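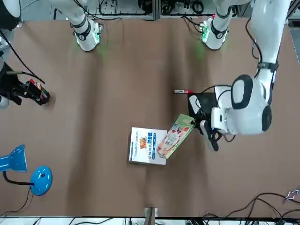

*Two-arm cell, tabletop handling trial: the gripper on the right of the picture has a green packet by the corner, above a white book.*

## Fault Investigation Technician (two-arm handling cells)

**Employer:** Nandudholm Handling Laboratory
**Reports to:** Meron Alemayehu, Test Lead
**Contract:** fixed term, starting in June
**Hours:** full time, on site, core hours 10:00 to 15:00

### Background

In the spring a two-arm cell dropped its load during a slow transfer. The gripper opened at full height with no open command in the log. The arm then carried on along its path and struck the edge of the table before the operator reached the stop button. There were no injuries. One finger pad and one wrist cover were replaced.

The drop has since been reproduced under controlled conditions. In a run of 1,085 transfers there were 15 unplanned releases. Most came late in the run, with the wrist turned close to its limit. The working theory is a short loss of signal in the gripper cable where it passes the wrist joint. It has not been proved. Two of the releases happened with the wrist almost straight, and the theory does not explain them.

A second matter is open alongside the first. After losing contact with the gripper, the controller waits 600 milliseconds before it halts the arm. Mulugeta Berhe, who maintains the controller software, considers this too long, and so do we. Shortening it has so far caused false stops. The post holder will be expected to help settle the figure.

Until both matters are closed, the cells run at reduced speed and with an operator at the stop button at all times.

### The work

- Run repeat transfers with mixed objects (food packets, books, pens, small boxes) and record every release, planned or not.
- Inspect, re-route and replace arm and gripper cables. Keep a record of the bend, length and fixing point of each.
- Fit test leads at the wrist and compare the signal with the controller log.
- Write fault reports that another technician can follow without asking you questions.
- Carry out the stop button and power-off checks before the first run of each shift.
- Take part in the weekly review with Algirdas Juška (mechanical) and Mulugeta Berhe (software).

The first target is a run of 1,000 transfers at normal speed with no unplanned release. It has not yet been met.

### What we need

- Experience of finding intermittent electrical faults in moving machinery. Robot experience is useful but we will consider people from packaging, lifts, printing or similar.
- Sound soldering and crimping.
- Ability to read a log file and a wiring drawing.
- Willingness to stop a run when something looks wrong – including when the run is nearly finished.
- Clear written English.

Some programming is helpful. Training on the Geda controller is given in the first month.

### Conditions

The work is mostly standing, at table height, close to powered arms. Hands stay outside the marked area while the drives are live. Loose sleeves, lanyards and rings are not allowed at the cell. New staff work alongside a second person until signed off by Sipho Pillay, who is responsible for site safety.

### How to apply

Send a CV and one page describing a fault you traced that did not appear every time. State what you ruled out and in what order. An unsolved fault is acceptable if the account is complete.

Applications go to Mahfuz Ranasinghe at the Clultumow Road office, by post or by hand at reception. Shortlisted applicants will be asked to spend half a day at the cell, with travel paid.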